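Looking After the Gripper Pads and Cables on a Two-Arm Tabletop Cell

I have been putting off writing this one for a long while, mostly because I do the job half asleep now and had to slow down to notice what my hands were up to. Kojo Dogbe kept asking for it, though, and he is the one who looks after the Priston cell when I'm away, so Kojo, pour yourself something hot and settle in!

We run two arms at the back of one table, each with a parallel gripper, and between them they spend their days moving kitchen things from one place to another. It's gentle work, but the rubber pads on the fingers wear and the cables shift a little with every reach. Our rule is a pad check every 60 hours of running and a full service at 2,000 cycles, and the routine below covers both.

What you'll want beside you

A set of hex keys, a soft brush, lint-free cloths, a little rubbing alcohol, fresh finger pads, reusable cable ties, and the cell notebook. A small flashlight helps as well. We keep all of it in the gray drawer marked Tosh (that's our nickname for the cell, and please don't ask me to defend it).

Step 1. Park the arms and take the power off

Run the Park program from the controller and let both arms settle. Then shut down the controller, wait for the lights on the bases to go out, and switch off the supply. Keep your hands off the fingers until you've done that, even if you only want to flick away a crumb. A parked arm is still a live arm. Support the forearm with one hand when you first touch it, in case a brake is slow to hold.

Step 2. Look at the pads

Open the fingers by hand, slowly. You're looking for a shiny patch in the middle of the pad, a torn corner, or a lip lifting at the edge. A bit of dullness is fine. If the shine is wider than your pinky nail, change the pad, and change its partner on the other finger at the same time. I tried swapping just one once and spent a whole afternoon wondering why every mug came up crooked.

Step 3. Clean, then fit the new ones

Brush the fingers first, wipe with a barely damp cloth, and let them dry. Each pad sits on two small screws. Snug is plenty — the threads are soft, and Tharindu Mridha has already had to replace one finger because I leaned on the key. Write the date and the cycle count in the notebook. The last change on the right arm was January 2, 2021, at 3,562 cycles, which tells you I'm not perfect about the 2,000 either.

Step 4. Follow the cables

Start at the wrist and run your fingers along each cable all the way back to the base. Feel for flat spots and for any place where a tie has bitten in. Leave enough slack at the wrist that the gripper can turn both ways without tugging, but not so much that a loop can catch on the furniture. Mhairi MacLeish likes a loop you can just get two fingers through, and I've never found a better measure.

Step 5. Put the table back and wake things up

Lay the mat flat and square to the front edge, then put the props where you want them. Anything tall needs a second thought, so check that neither forearm will brush it on the way down. Clear your tools, switch the supply on, start the controller, and bring the arms to the ready pose at slow speed with a finger near the stop.
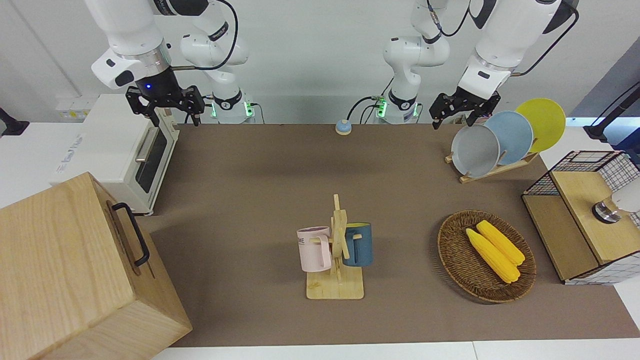
Both arms over the table, with the base lights green and the mug tree, corn and plates set out.

Step 6. A slow test

Ask each gripper to close on a folded cloth and hold it for a slow count of ten. If the cloth creeps, go back to Step 2 and look at how the pads are seated. After that, try a mug at quarter speed, then a plate, and only then let the ordinary program run. I stay beside it for the first few rounds, partly out of caution and partly because I like watching it.

If the program stops with code 187, the finger opening hasn't been relearned after the pad change. Open the gripper menu, choose Relearn, keep everything clear of the fingers, and run it once for each arm.

Spare pads are in the second drawer down, and Sibusiso Tshabalala orders more in March, so leave a note for him if you take the last pair.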